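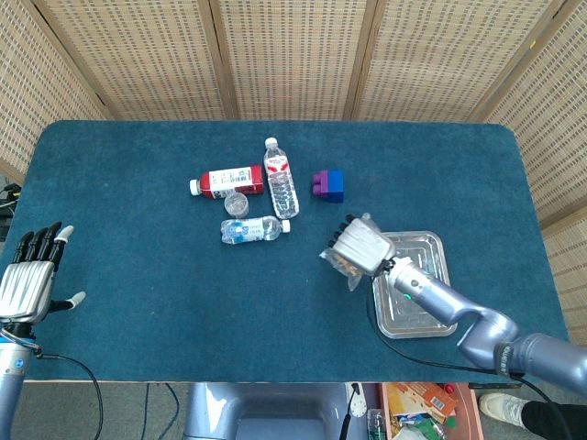 # 12 juin 2021, le soir

Bon, la table. Je m'étais promis de ne pas en parler ici, et voilà, j'ouvre avec ça ! Elle me suit partout depuis qu'on a déménagé l'atelier à Endier, avec son feutre bleu canard que j'adore et que je passe ma vie à brosser (tout s'y accroche, les cheveux, les miettes, tout). Et dessus, bien sûr, le bazar habituel : des bouteilles couchées, un petit gobelet transparent, et, tenu au-dessus du plateau, un sac plastique tout chiffonné. Plus deux briques de construction, une violette et une bleue, emboîtées l'une dans l'autre. Je n'ai pas eu le cœur de les séparer, elles vont tellement bien ensemble.

Le plateau en inox, lui, je l'ai acheté en avril chez Wostard, 179 couronnes avec la livraison, et sur le moment j'ai trouvé ça cher pour un rectangle de métal. Mais quel bonheur ! Avant, je posais les petites choses dans des boîtes à chaussures qui s'affaissaient. Maintenant il y a un coin pour ce qui traîne, et quand le coin déborde, je trie. Enfin, en principe. Ce soir j'ai surtout bu un thé en regardant les bouteilles. La rouge me plaît bien, je lui trouverais volontiers une place sur l'étagère, avec une branche dedans. Les deux autres iront au recyclage, sauf si je me remets en tête d'en faire des arrosoirs pour le balcon (j'y pense encore, je me connais).

Le paravent me fait toujours autant plaisir. J'avais hésité des semaines avec un rideau, et puis non, le cannage beige et le bois clair, ça réchauffe tout de suite la pièce, surtout avec ce sol gris que je n'ai pas choisi. Il faudrait que je passe l'aspirateur dans le tressage, la poussière se loge dans chaque petit trou. J'ai essayé au pinceau dimension 2, un panneau m'a pris la moitié de l'après-midi, plus jamais !

Demain : racheter des sacs, rappeler Zakier pour la lampe, descendre le verre. Et peut-être changer le feutre de sens, pour voir. Il est tard, j'ai encore la vaisselle à faire et il me reste du gâteau.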